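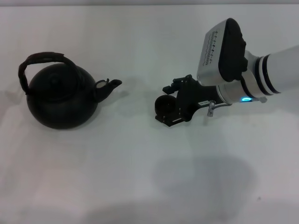
*Kettle on the white table, spout to the right.*

**Ticket 28: black kettle doesn't whistle, handle wrap, lid**
Opened: 2018-12-23
Status: open, waiting on Zestow
Bought from: Zestow (online order)
Model name on the order: Josten stovetop, black

**Problem as reported**

Kettle boils fine but doesn't whistle. Or it whistles weakly and quits. The product page says "clear, steady whistle at the boil." I have yet to hear anything I'd call clear or steady. Stove is gas, medium burner.

**First reply from Zestow support (pasted)**

> Thank you for reaching out! Most whistle issues are caused by overfilling. Please fill the kettle to no more than two-thirds and make sure the spout cover is fully closed.

I wasn't overfilling it. I did it their way anyhow so they can't send me the same paragraph again.

**Log**

Test 1. Half full, spout cover closed, lid pushed down. Boiled in 11 minutes. No whistle. Steam coming out around the lid, quite a lot of it.

Test 2. Same water level, but turned the lid a little before pressing it down. Short whistle, then nothing but steam. Support would call this a success, I suppose.

Test 3. Filled to two-thirds as instructed. No whistle. So much for overfilling.

Test 4. Held the lid down by the knob with a folded dish towel. Whistled properly the whole time I held it. Let go and it faded out.

To me that says the whistle part is okay and the lid isn't sealing. Steam takes the easy way out and there isn't enough left to push through the spout. I'm not an expert, but I don't see how the fill line explains test 4.

**Second reply from Zestow (pasted)**

> It sounds like there may be mineral buildup in the spout. We recommend descaling with equal parts vinegar and water.

The kettle was 4 days old when this came in. I'd like to know what kind of water they think we have. Descaled it anyway, rinsed twice, ran test 1 again. Same result, plus the kitchen smelled like pickles until bedtime.

**Things I checked**

- Spout cover: opens and closes, doesn't feel loose. No reason to blame it yet.
- Lid rim: ran a finger around it. One side feels slightly higher than the other. Could be a bend, could be how it was made.
- Seat in the kettle opening: smooth as far as I can tell.
- Handle wrap: the reddish-brown covering turns a little under my hand near the end by the lid. Reported this too. They ignored it in both replies.
- Burner: tried the small one and the big one. No change, other than the wait.

**Workaround**

Kitchen timer. I had a kitchen timer before I bought a whistling kettle, so I don't count this as a fix.

**What I asked for**

A replacement lid. I do not want the "Drutura universal kettle lid" they linked at the bottom of the second email. It lists almost every diameter ever made and I don't believe it fits any of them. I also don't want store credit.

**Update**

Zestow says the lid question has been passed to their parts supplier, Zapata, and that a lid could ship in February. No tracking number, no price, no word on whether it's the same lid from the same batch. I asked that last one directly and got a link to the fill instructions.

Leaving this open. If the new lid arrives, repeat tests 1 and 3 with it before closing, no towel.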